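Yasmine Tawfik answered my first call at a quarter past seven in the morning, and she asked if we could speak while she checked the recordings of the night. She coordinates home collection for Norkden, a small company in Jovbridge which prepares examples for learning systems. Her present project has the name Plumeck. It concerns small personal things: hair ties, clips, bracelets, whatever people keep near the bed.

"Everyone has already recorded cups," she told me. "A cup is polite. It stands and waits for you. A hair tie is different each time you put it down."

The work is done in the homes of the people who record. They hold a gripper in each hand and do an ordinary task, and the cameras on the grippers keep what the hands did. Each person receives a short sheet of tasks, and Tawfik insists that it stays short. In the first version there were five pages. "They were reading more than they were moving," she said. "Now we have two, and the second one is only about charging."

I asked her if it would be easier to rent a room and build one clean table in it. She has had this discussion many times, also inside the company.

"We did it in the beginning. We recorded 799 examples in the office, and the model learned our office very well. Then we tried it in the apartment of my colleague and it reached for the edge of a carpet."

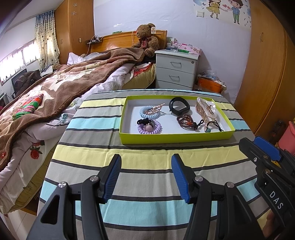
*Hair ties, clips and bracelets in a lime-green box, with the bed and the nightstand behind. Recorded for Plumeck.*

Since then, the rule is that the room stays as it is. The blanket stays on the bed, and the toys also. Tawfik asks only that papers with names and family photographs are put away before the start.

The most difficult part, in her opinion, is the things which lie on top of each other. "If a clip rests on a hair tie, which one do you take first? A person decides this without thinking. I want to have this decision many times, from many people, and I don't want to correct it."

She does not remove the failed attempts either. In December the collection had reached 971 examples, and she keeps those where something was dropped and picked up again. Her colleague Yuen, who trains the model, first wanted them out. Now he asks for more of them.

Before we finished I wanted to know what comes after the accessories. She was already looking at another recording and needed a moment.

"Socks," she said. "But please write that we are still preparing the sheet."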